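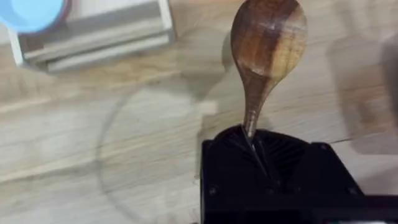

Polished wooden spoon, bowl end up.

Wooden spoon gets rough every time I wash it – oil, wax or leave it alone?

Posted by Mimoza Obradović, 21 Nov 2025

I have a set of wooden spoons that came from a shop called Pekari in June. The one in the photo is my favorite. It has dark brown streaks with lighter honey bands running through the bowl, and a thin handle. It has a nice shine and I would like to keep it that way.

The trouble is with the other spoons in the set, which get used most days for soup and oatmeal. After washing they feel fuzzy, mostly along the lip of the bowl. Two of them have gone a dull gray-brown. I wash by hand with ordinary dish soap and stand them in a jar to dry. They have never been in the dishwasher, at least not by me.

I don't know what wood they are. The label only said "hardwood, food safe finish." My mother-in-law says to rub them with olive oil. My neighbor says olive oil goes bad and I should buy a tin of wax. Before I do anything to the good one I'd like to hear from someone who has kept spoons like this for a few years. Also, is it OK to leave them in a hot pan while I'm cooking?

Marin Kneževič

The fuzz is the grain coming up. Water swells the fibers at the surface and they stay up when the wood dries. It happens to most new spoons and it is easy to fix.

Wet the rough spoons under the tap, shake them off and let them dry overnight. Next day sand lightly with 320 grit paper, going with the grain, until the lip feels smooth. Wet, dry and sand once more. After the second time they usually stay smooth for a good while. Wipe off all the dust before you put anything on.

Then use plain mineral oil, the kind sold for cutting boards. Put on more than you think you need, leave it for 12 hours, and wipe off whatever is left. Do it again if the wood still looks dry. Your neighbor is right about olive oil. It can turn sticky and start to smell, especially on spoons that sit in a drawer.

I would not sand the one in the picture. If it still has its shine, the finish is doing its job. Hand wash, dry with a towel, and that's all. A very glossy finish may be something other than oil, so ask the shop before you put oil over it.

Drying in a jar is fine if the handles go down and there is no water in the bottom. Mine stood in a wet jar for one winter and 4 of them went black at the ends.

For the pan – stirring is fine, leaving them in it is not. The heat dries out one side and that is how you get cracks.

Léonie Hamel

just put them in the dishwasher, ive had mine 13 years and they are ok. a bit gray but they stir the same

Shireen Mtshali

Agree with Marin on the sanding. I finish mine with a mix of mineral oil and beeswax, one part wax to about four parts oil, melted in a jar set in warm water. It lasts longer than oil alone and feels less greasy. The Burnik tins are the same kind of thing if you don't want to make it.

One thing to add: if a spoon smells of onion, rub it with coarse salt and half a lemon, rinse, and dry it completely before you oil it. Oil over a damp spoon doesn't soak in well.

Mimoza Obradović

Thank you. I did the wetting and sanding on the two worst ones and the lip is smooth now. The oil is on order. I wrote to the shop about the finish on the good one and will post here when they answer.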